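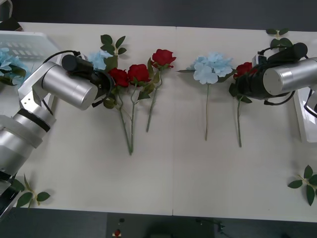 Unit 4 of the manipulation lab is the bouquet task, and it counts for more of your grade than Units 1 through 3 together. Each team programs two arms to pick stems off a white table and gather them into a bunch. Artificial flowers are harder than the blocks you used in Unit 2. The roses and the pale blue hydrangeas have wide heads on thin stems, so a grasp point computed from the bloom will usually miss the stem. When several stems converge, as they do on the left side of the table, your planner has to choose which one comes out first. Write down the rule you use.

## Before you start

- Read the Skollach arm notes, sections on joint limits and shared workspace.
- Load the Baler config for two arms. The single-arm file from Unit 3 will not work.
- Put your team name in the log header.
- Keep loose greenery away from the edges of the table if your code doesn't handle it.

## Part A: Lift and present

One arm lifts a rose and holds it upright. The other arm approaches from the side with its fingers open. Stop there and save the joint positions for both arms.

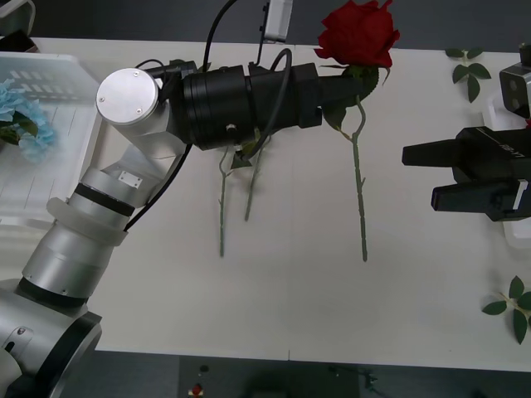 *Figure 2. Red rose held upright by the left arm, just below the blossom, with the right gripper pointing toward it.*

Gripping high leaves most of the stem free for the second arm. It also puts the fingers close to the petals. Try at least two grip heights and report both. The Nilovo logger stops at 1,000 rows per run, so start it after homing.

## Part B: Stems with leaves

Repeat Part A with a branching stem. Plan the grasp on the bare section, below where the leaves split off. Use the wrist view to check alignment before you close the fingers, and again after.

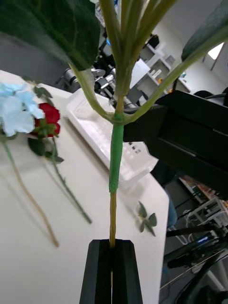 *Figure 3. Wrist view: fingers closed on the lower stem, below the green tape.*

Large leaves close to the lens can hide part of the table. If your flower detector loses a target in this view, note it in the log and go on with the last known position.

## What to turn in

1. Code for both parts, with comments.
2. One log per part.
3. A write-up of no more than 974 words (the form cuts off anything longer).
4. Your stem-order rule and one case where it would fail.

The unit is worth 200 points. Send questions about the arms to Araba Alhassan and questions about grading to Afia Fiadzo. Lab hours are the same as in September.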